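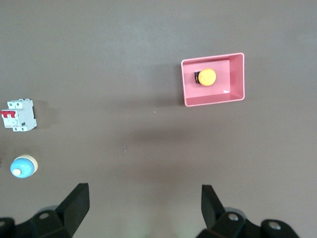
The Trunby weekly pill organizer was assessed by the Pärn Community Pharmacy Service between November and February as part of its program on regular supplement and medicine use among older adults. Fourteen organizers were issued to households in which at least one person took four or more tablets a day. Participants were asked to fill the organizer at the same time each week, over a surface that would hold anything they dropped. A shallow plastic tray with raised walls, like the pink one shown, serves well for this purpose, and most homes already own something similar.

**Construction.** The organizer has seven removable day boxes, each divided into morning, noon, evening and bedtime sections. The lids close firmly. Two participants with arthritis in the hands could not open the bedtime section without help, and the manufacturer should address this point before the product is recommended to that group. The printed letters remained legible after 90 days of daily handling.

**Capacity.** Each section holds up to six medium-sized tablets. Large calcium or fish oil capsules reduce that number to three. The competing Cliter model offers deeper sections but does not fit in a coat pocket or small handbag.

**Reminder unit.** The clip-on alarm, sold separately under the Lekik name, can be set for four times a day. Its tone was judged too quiet by users with hearing loss. Battery life was satisfactory; 12 of the 14 units needed no replacement during the trial.

**Limitations.** An organizer does not replace the original packaging, which should be kept for its dosage and expiration information. Some medicines must not be removed from their packaging at all, and users should consult a pharmacist before transferring them. The lids are not child-resistant.

**Rating.** Recommended, with reservations for users with reduced grip strength.

Reviewed by Lợi Quách, Pharmacy Services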